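We use cookies to remember your cart and to see which pages get read. By staying on this site you accept this. Accept / Manage settings

Gerneck Two-Arm Classroom Bench Kit
Sold by Tradico School Supply
Ships in 4 cartons. Page last revised 2nd October.

The Gerneck bench is a pair of small robot arms that bolt to one aluminum rail, with a work surface and an enclosure around it. It is meant for high school clubs and first-year college classes. The maker's brochure says that students will be "folding, sorting and assembling by the end of the first meeting." We sell the kit and we don't believe that sentence. Please read the rest before you send in a purchase order.

What you get

Two arms, each with its own mounting plate and gripper. One front rail, predrilled for the plates. Corner posts and plain side and back panels. A floor panel. Two controller boards, one per arm. Cables, cable ties and two power supplies. A bag of spare screws, which you will open sooner than you think.

There is no computer in the box. Any laptop your club already has will probably do, but check that it has two free USB ports and that the school lets students install software on it. More orders have stalled on that second point than on anything mechanical.

The panels come bare. Clubs cover them with whatever they like, and wallpaper works fine if you smooth it down well. The brochure claims a patterned background "improves learning outcomes." We asked for the test results in August and are still waiting.

What it's good for

The Sheehan Fold is the contest task most of our buyers have in mind. Two arms have to pick up a flat piece, bring one flap over and press it down without tearing it or dragging it off the mat. It sounds like a job for a five-year-old, and a five-year-old would win. Getting two grippers to work on the same small thing at the same time is hard. They get in each other's way, and a small error in where one arm thinks it is becomes a crash at the fingertips.

As a teaching job that's pretty good. Students have to agree on who moves first, write it down, run it, and find out why it went wrong. A club that spends a whole term on a single fold is getting its money's worth. A club that was promised a laundry robot is going to be upset.

Start with stiff, bright material. Orange or yellow shows up well against a pale floor. Leave thin tissue and anything shiny for later.

What it's not good for

Lifting. The arms will handle card, felt and light plastic. They won't lift a full water bottle, whatever you saw in the video.

Long, unattended runs. The joints warm up and the aim drifts. Give them a rest between sessions and set the home position again.

Big classes. Four students around one bench is comfortable. With more than that, someone is looking at their phone.

Setup

Allow about 2 hours for the first build, with an adult who has used a hex key before. Bolt the rail down first, then the plates, then the arms. Leave slack in the cables at every joint. A tight cable will pull out of its socket the first time the arm reaches across, and the fault looks exactly like a software bug. Ties should hold the cable to the arm and still let it slide a little.

Label the left and right boards. They look the same and they are not set up the same.

The Vakeck compared

People ask whether they should buy the Vakeck bench instead. It is neater, it hides its wiring, and it costs a good deal more. If your students only need to run programs, get that one. The Gerneck is easier to take apart, and you will take it apart.

Price and returns

$2,000 for the full bench. A single arm is not sold separately, so don't ask – we asked too. Replacement gripper fingers are on item number 286. Returns are accepted if the arms have not been powered on.

Reader comments (3)

benchmom_OH
Bought this for our club last year. The two hours is about right for the rail and panels. Add another evening for the software. Kids love it, I have mixed feelings.

T. in room 9
Is the spare screw bag the same size as the plate screws? Ours had two kinds and the sheet only lists one.

foldteam
We placed near the bottom at Sheehan and still had a good season. Agree on the cable slack!! We lost a whole month to that.
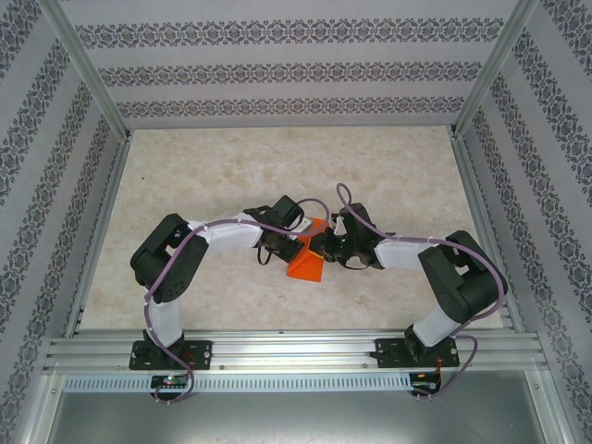
Both arms of the Gerneck bench at work on an orange folding piece.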